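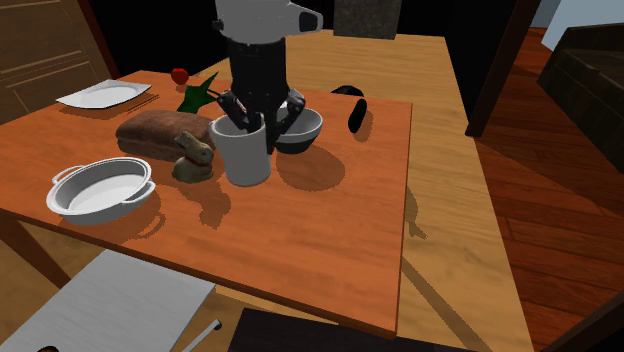
Credit Transfer Between Two-Year Colleges and Law-Related Bachelor's Programs: A Study of Records at Clistberg

Student project report, Higher Education Administration
Dorota Zieliński
Submitted Mon 16 September

1. Purpose

The project examined how credits earned in paralegal courses at Bromville Community College are treated when students move to the legal studies degree at Clistberg. The college and the university signed a transfer agreement that lists matching courses. The question was whether decisions on individual records follow the agreement.

2. Data

The registrar's office supplied 251 course decisions with names and student numbers removed. Each row gives the course code at the sending college, the grade, the credits requested, the credits granted, and a short reason code. Decisions made before February were left out of the comparison. The older form had no reason code, and the two sets could not be merged.

The rows were loaded into Rotow, the records tool used in the department. Course codes were cleaned by hand where a space or hyphen had been typed differently.

3. Method

Every decision was placed in one of 3 groups: full credit toward the major, elective credit only, or no credit. The result was then checked against the course list in the agreement. A row was marked as a mismatch when the list called for major credit and the student received something else.

Courses with a grade below C were removed first, as the agreement does not cover them. Repeated courses were counted by the last attempt.

4. Results

Most decisions matched the list. More than 30 did not. The mismatches were concentrated in Legal Research and Writing and in Civil Procedure, both of which had been renumbered by the college. Under the new numbers they were read as unlisted courses and entered as electives.

A smaller set involved internship credit. The agreement allows it but does not say how many hours of placement equal one credit, and the reason codes show that 2 different rules were in use.

5. Comparison with earlier work

Tang, in a previous project for this course, looked at appeals and found that students rarely filed one. The present data cannot confirm this, because appeals are stored in a separate file. A corrected decision overwrites the original row, so the mismatch count may be low.

6. Recommendations

The course list should carry old and new course numbers side by side, with the term in which each change took effect. The internship rule should be written into the agreement. The decision file should keep the first decision when a later one replaces it.

7. Limits

Only one sending college was studied. Syllabi were not reviewed, and no opinion is given on whether the listed courses are equal in content. Students who asked for an informal estimate and then did not apply are absent from the file.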